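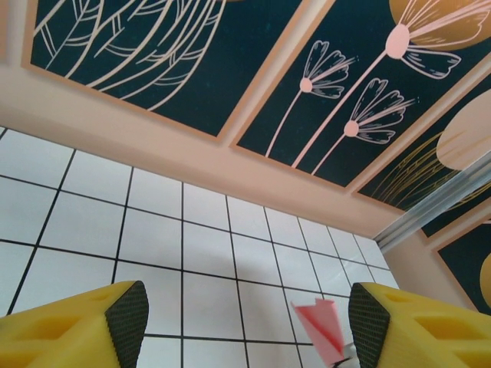
夹爪“空抓还报成功”怎么查:我踩坑之后整理的一套步骤

先说这篇写给谁:手里有一台带两指夹爪的小机械臂,指头内侧贴了黑色纹理防滑垫,腕部装了小相机,平时跑得好好的,突然有一天开始撒谎——明明什么都没夹着,日志里却写着“抓取完成”,然后大摇大摆地抬起来、转过去、松手,往目标位置放了一团空气。我这台就是这么干的,而且连着干了好久我才发现!

我用的是Jilton的控制板,配Gendine那一版夹爪固件,别的组合菜单名字可能不一样,思路是通的。

先讲一下症状,方便你对号入座

我跑的任务很无聊,抓一个小东西,挪个地方,放下,再来。一轮设的是140次。跑完一看报表,140次全成功,我还挺得意,截图发给了Lieselotte Schmieder。她回了我一句:“你数过目标位置那边有几个吗?”

我没数。数完之后心凉了半截,里面有43次根本就没夹到东西。

更吓人的是后半截。有一次夹爪合得偏了,指头侧面顶在物体边上,程序以为夹住了,继续往下走,整条手臂带着一股劲往地面压。我当时手离急停有一臂远,扑过去才拍到。所以下面第一步我写得啰嗦,你别嫌烦。

第一步:先停,再断,再动手

1. 拍急停。别用软件里的“暂停”,暂停只是轨迹不往下发,电机还使着力。
2. 等手臂上的指示灯变了状态,再去关驱动电源。我这台垂直方向没有抱闸,断电会往下掉,所以断电之前先用一只手托住前臂,另一只手去按开关。你那台有没有抱闸,查说明书,别猜。
3. 手指不要伸到两根指头中间去。哪怕已经断电了也别伸,养成习惯。要取夹在里面的东西,从侧面推。
4. 把日志导出来再重启!重启会清掉环形缓冲区,我第一次就是手快,什么都没留下。

第四条真的很重要,我后来能查出原因,全靠第二次出事时老老实实先导了日志。

第二步:看相机,不看报表

报表是程序自己写的,它当然夸自己。腕部相机不会。

把出事那几次合爪前后的画面都翻出来,对着看三件事:

合爪之前,目标在两根指头之间的什么位置。开头那张图里,两指张得很开,粉色的小东西紧挨着右边那根指头的黑垫子,离左指老远。看到这种偏法你就该警觉了,右指会先碰到,接下来要么推着它走,要么把它顶歪,要么骑在上面。

目标的形状。我这个粉色小件是带折角的,顶上还有个缺口一样的尖,夹到斜面上和夹到平面上是两码事。方方正正的木块能容忍的偏差,它容忍不了。

背景。地面是亮面白瓷砖,黑色细缝,墙是桃色的,上面还有深青色底的花草画板,画板里的花也是粉色的线条。你想想,一个按颜色找粉色目标的检测器,看到满墙粉色的花会是什么心情……

我把这三条写在纸上,贴在显示器旁边,后来每次都照着过一遍。

第三步:分清是“看错”还是“摸错”

这一步是Anastasia Vlachopoulos教我的,省了我好几个晚上。空抓还报成功,其实是两个毛病叠在一起:一个是没夹到,一个是没发现自己没夹到。得分开查,混着查你会疯。

先查“摸”。做法很简单:

1. 目标拿走,地上什么都不放。
2. 绕开视觉,直接给夹爪发合拢命令。
3. 看它返回什么。

正常的话应该返回“未检测到物体”。我的返回“已夹持”。好嘛,破案一半。

顺着这个往下挖,看合拢结束时的编码器读数。我这台夹爪完全合死,正常读数是1719,我的判断逻辑写的是:读数没到1719,就说明中间夹着东西。听起来没毛病吧?可是我前不久刚换过一对指垫,新垫子比旧的厚一点点,两边一挤,读数永远到不了1719。于是在程序眼里,它每次都夹着东西,夹着的就是它自己的垫子。

我对着屏幕坐了好一会儿。

第四步:重新标定合拢零点

1. 把垫子擦干净。用无绒布蘸一点酒精,顺着纹路擦,网格状的细纹里很容易卡灰。
2. 检查垫子边角有没有翘。翘了就重贴,别凑合。
3. 上电,速度降到最低档,手放在急停上。
4. 空合五次,记下每次的读数。我的几次读数非常接近,说明机械上是稳的。要是忽大忽小,先别标定,去查指头的固定螺丝。
5. 取里面最小的那个读数当新的“全合”值,再往外留一点余量当阈值。余量不能太大,不然薄的东西夹住了也会被当成没夹住。
6. 写进配置文件,然后断电重启一次,确认它真的存下来了。Gendine这版固件有个毛病,在调试页面改完只点“应用”的话,重启就回到旧值,要再点一下“写入”。这个按钮藏在第二页最底下,我找了半天。

标完以后,再空合一次,返回“未检测到物体”,这一步才算完。

第五步:给“摸”加一道保险

只靠位置判断太脆弱了,换个垫子就能骗过它。我现在加了电流:合拢末段的电机电流要高过阈值,而且位置也要停在合理区间里,两个条件都满足才算夹住。

电流阈值我设的是130,单位是控制板自己的刻度,不是毫安,你别照抄!拿你自己的目标件夹几次,看看曲线,再定。软的东西和硬的东西差别很大,纸片一类的要低得多。

还有一道更笨的办法,抬起来一小段之后停住,再用腕部相机看一眼两指之间还有没有东西。慢是慢一点,但我现在宁可慢。

第六步:回头收拾“看”

“摸”修好了,它就会老实报失败,这时候你才看得见视觉到底偏了多少。

我做了几件小事:

把检测区域裁掉上半截。目标都在地面上,墙上的东西压根没必要看。手腕倾斜角度大的时候墙会占掉半个画面,所以裁切要跟着姿态走,写死一条横线是不行的,墙脚那条线在画面里是斜的。

瓷砖反光。亮面瓷砖上会有影子和亮斑,手臂自己也会投影子下去。我把曝光锁死,自动白平衡也关了,画面没那么好看,但是前后一致。

偏移补偿。合爪之前多加一步对中:算目标中心到两指中线的距离,超过容许值就横着挪一点,再看一次,够正了再下去合。我限定最多挪三次,三次还不正就放弃,退回起始位置报错。千万要设上限,我一开始没设,它在那里左一下右一下磨蹭到我吃完饭回来。

手眼标定顺便重做一遍。换指垫的时候我碰过相机支架,拧回去以后角度有没有变,肉眼是看不出来的。

第七步:给下压动作设个底

前面说的那次往地面压,根子在于程序没有“不许再低”的概念。现在我在控制板里加了两条:

末端高度有硬下限,按指尖最低点算,不是按法兰算。换了指头、换了垫子都要重新量。
下降过程中只要关节力矩超过限值,立刻停,停完保持原位等人来看,不要自动回退。自动回退听着聪明,可要是指头正卡着什么,一退就是硬拽。

下限测试的时候,在地上垫一块厚泡沫,从高处一点点往下试。别直接拿瓷砖试,瓷砖和指头总有一个要遭殃。

验收怎么跑

别一上来就跑一整轮。我的顺序是这样的:

先空跑,地上不放东西,跑十次,要求十次全部报失败。有一次报成功都不行,回第四步。
再放目标,故意摆偏,贴着右指那一侧摆,看它会不会自己对中。左边也来一遍。
然后把目标转个方向,让斜面朝着指垫,看电流那道判断灵不灵。
最后才是正式的140次,这回请人在旁边数,数出来的和报表对一对。

7/10/23那天我跑完了这一套,报表上终于出现了失败记录,我居然很高兴!有失败记录说明它肯说实话了。

几个常被问到的

旧配置要不要留?留。文件名里写上换垫子的日期,别叫“最终版2”。

垫子多久查一次?我现在每次开工前空合一下看读数,几秒钟的事,写在启动脚本里了,读数不对就不让往下跑。

从Trostley买的替换垫能不能用?我用的就是,夹得挺牢,就是厚度和原装的不一样,装完必须走一遍第四步。

Shirima的夹爪适用吗?我没摸过,Anastasia那边有一台,她说编码器方向是反的,越合读数越小,所以判断的大于小于要倒过来,第四步里也要改成取最大的那个读数。其他步骤她照着做过,没遇到问题。

日志导出的脚本我还在改,现在文件名里带空格会报错,先用不带空格的路径凑合一下。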